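Subject: Re: [gurasura-users] Timed export drops last rows when the queue is full
List: gurasura-users

On the export problem, the earlier poster wrote:

> We run Gurasura with the Slanina backend. The nightly export
> finishes without an error, but the file is short. The missing rows
> are always the newest ones. Raising the timeout from 60 to 100
> seconds made no difference. Is this a known fault, or have we set
> something up wrongly?

It is known, and the timeout has nothing to do with it. The export takes its row limit from the queue header when the job starts. If Slanina is still flushing at that point, the header holds the old value and everything written afterwards is left out. The job then reaches its limit and exits with status 0, so the log looks clean.

You can check this by comparing the "limit" and "tail" fields in the job log. If tail is the larger of the two, you have hit this fault.

There are two ways round it until the fix is released:

1. Set flush_before_read = yes in the export section. This blocks writers while the flush runs. On our machine (Brodard storage, 4 writers) the pause is 3 seconds, which we can live with at night but would not want during the day.

2. Leave the export alone and run it a second time with --from-last. The second pass reads a fresh header and picks up the remainder. Rows are keyed, so overlap does no harm, but the output comes as two files and you will have to join them yourself.

We use the first. The second is safer if you have writers that give up quickly when blocked.

Please note that the Roser packages still ship the old sample config, in which the option is spelt flush_on_read. The parser ignores unknown names without a warning. If you copied your settings from there, the line is doing nothing.

The patch is in the development branch and I expect it in the September release. It reads the header again when the limit is reached and carries on if the value has moved. I have not tested it with compressed queues, so reports on those would be welcome.
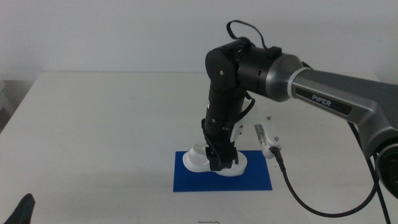

Attachment: PiPER arm over the white table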